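**Vukisa Center for Defense Studies** — thread on the coastal patrol refit

1/ The Navy has taken back the third of its Cinar-class patrol boats from the Ruangrit yard. All 3 hulls covered by the first contract are now in service. We set out below what the refit covers, what it leaves out, and what remains to be decided before December.

2/ The handover took place on Wednesday morning at the yard's north pier. Rear Admiral Nipon Jitpraphai accepted the vessel for the fleet. He said the boats would return to coastal duty "with the engines they should have had from the start."

3/ The main work was below deck. Each boat received new diesel engines, new fuel lines and a rebuilt steering system. Under the contract, every engine must run 1,000 hours before its first major service. The old engines were being opened far more often than that, and boats spent long periods tied up waiting for parts.

4/ Radios were replaced under a separate order. The Flarkix set lets patrol boats talk to shore stations and to aircraft on the same secure network. Earlier sets required a shore operator to pass messages between the two.

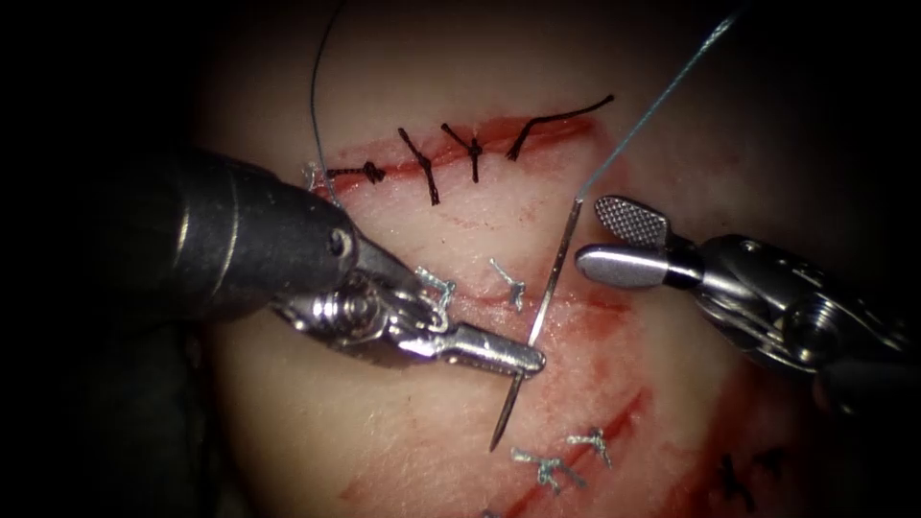
5/ Medical stores are not part of the refit contract, and readers of the budget annex should take care on this point. The annex lists sick bay fittings (bunks, lockers, lighting) under the yard's work. Supplies used up in treatment or in training fall under the fleet health vote. The two votes were added together in several press reports, and the refit total was overstated as a result.

6/ Crew training began before the first boat left the yard. The Navy reports that 138 sailors entered the engine room course and 118 have passed. The others may repeat the final test. The course is taught ashore and ends with a week at sea.

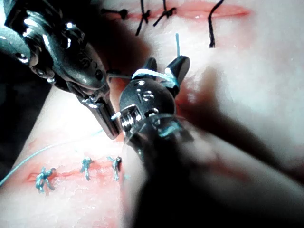 *Instrument jaws above the work surface.*

7/ Basing is still open. The Navy prefers to keep the refitted boats together at one port, where spare parts and trained mechanics can be shared. Two coastal provinces have asked for a boat each — a request the ministry has neither accepted nor refused.

8/ Our view is that the boats should stay together for the first year. Splitting them early would mean splitting the tool sets as well, and the contract pays for only one full set. This was set out in our written submission to the defense budget hearing.
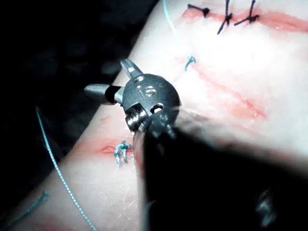 *Surgical gripper joint, close up, with the suture practice pad.*

9/ Duangjai Chaiyaporn, senior fellow for naval affairs at the Center, has also asked the ministry to publish sea trial results for each hull. Fuel use at patrol speed has been given only as an average. The second boat left the yard late after a gearbox fault, and its figures would be of particular interest.

10/ A second contract has been drafted but not signed. It would cover the older boats of the same class, some of which need hull plating as well as engines. The draft does not state whether Ruangrit would do the work alone or share it with the naval dockyard.
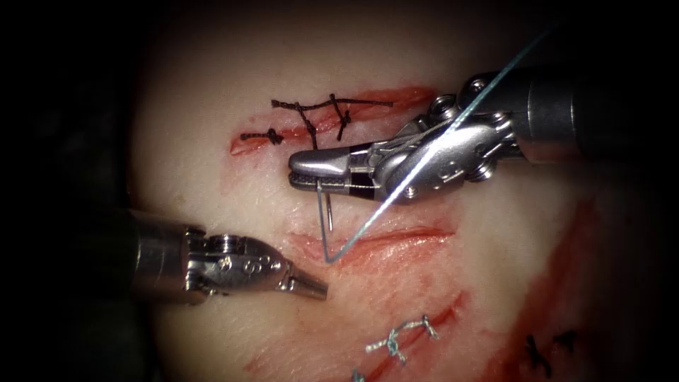

*Needle driver with curved needle at an incision in the practice pad.*

11/ The ministry is expected to send the draft to the legislature before the end of the session. Our full paper, with the corrected budget table, is available from the Center's publications desk. Requests for the printed version should state a mailing address.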